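Rastitz ドキュメント
ホーム | データ | ベンチマーク | 変更履歴 | 問い合わせ

Rastitz-Bimanual データカード

2025年11月28日 Gunnlaugur Vigfúsdóttir

# Rastitz-Bimanual

卓上での双腕マニピュレーションを対象とした模倣学習用データセットと、その基準方策 Cletden の評価結果をまとめる。本カードは v2 に対応する。v1 からの主な変更は、把持失敗を含む軌道の保持と、言語指示の再付与である。

## 概要

- 軌道数: 500
- タスク種別: 40
- アーム数: 2
- 視点: 頭部カメラ(本カードの図はこの視点による)
- 指示言語: 英語、日本語
- 形式: 軌道ごとのディレクトリ。画像列、関節角、グリッパ開度、指示文を格納

## 目的

双腕方策の学習では、左右の動作が時間的に重なる区間のデータが不足しやすい。既存の収集手順の多くは片腕ずつの逐次動作に偏り、学習後の方策も一方の腕を待機させる傾向を示す。本データセットは、左右の腕が別々の対象物に同時に接近する区間を意図的に多く含めた。

## 収集手順

操作者はリーダーアームを介して両腕を遠隔操作する。各軌道の開始前に、対象物の位置をマット上の所定範囲から無作為に選ぶ。範囲の定義は `layout.yaml` に記載した。収集は Brøndum の作業室で行い、照明条件は固定していない。

把持に失敗した場合も操作を中断せず、再試行までを一つの軌道として記録する。失敗の開始時刻は `events.json` の `grasp_fail` に記録される。失敗を除外した部分集合で学習する場合は、`filter_events.py` を使用する。該当区間だけを切り取ると関節速度が不連続になるため、軌道単位での除外を推奨する。

## タスクの分類

タスクは対象物と容器の関係によって四群に分ける。

1. 容器内の小物の取り出しと収納
2. ラック上の円筒の並べ替え
3. 左右の腕の間での受け渡し
4. 上記の組み合わせ

第4群では、片腕が箱の中の小物を扱う間に、他方の腕がラック側で作業する配置を基本とする。箱の壁とグリッパの指が干渉しやすく、対象物が密集しているときには接触が多い。評価でもこの群が最も難しい。

## 基準方策

Cletden は行動チャンクを出力する Transformer 方策である。左右の行動を一つの系列として予測する結合型と、腕ごとに別のデコーダを持つ分離型を比較した。画像エンコーダは共通で、学習率と更新回数も揃えた。

評価は各型につき 200 試行とし、初期配置の乱数シードを両型で共有した。結合型は受け渡しを含む第3群で分離型を上回った。第2群では差が認められない。第4群では、分離型が一方の腕の停止に影響されにくく、完遂率はやや高かった。一方で、両腕の作業領域が近い配置では分離型の衝突回避停止が増える。群別の数値は `results/by_group.csv` を参照のこと。

言語指示を固定文に置き換えた条件では、第1群の性能低下が最も大きい。取り出す対象を画像だけでは決定できないためと考えられる。

## 既知の問題

- 一部の軌道で、左右のグリッパ開度の時刻が1フレームずれている。修正用の対応表を `patches/` に置いた。
- 頭部視点では、アームのリンクが容器の内部を部分的に遮蔽する。手首カメラは v2 に含まれない。
- ケーブルの垂れ方は軌道間で一定しない。背景差分に基づく前処理は推奨しない。
- マットの色は全軌道で同系統であり、背景変化への頑健性は評価できない。

## 利用条件

研究目的での利用、改変、再配布を認める。再配布時は本カードを同梱すること。実機での再生には速度制限を設定し、再生前に `check_limits.py` で関節範囲を確認すること。

## 図1 第4群の作業配置 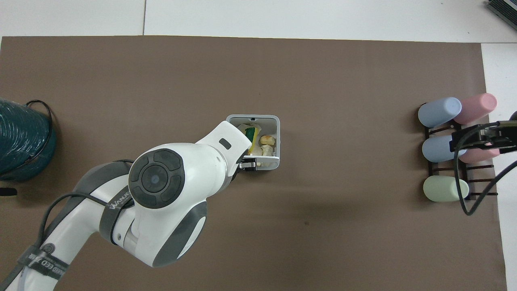 Renero からは、分離型の優位は失敗軌道を残したことに依存しているのではないか、除外した部分集合でも両型を学習し直して比較すべきだという指摘が届いている。再学習の結果は1月の更新で追記する。

関連項目
- Cletden 学習設定
- Rastitz v1 からの移行手順
- events.json の仕様
- 時刻ずれ対応表の適用方法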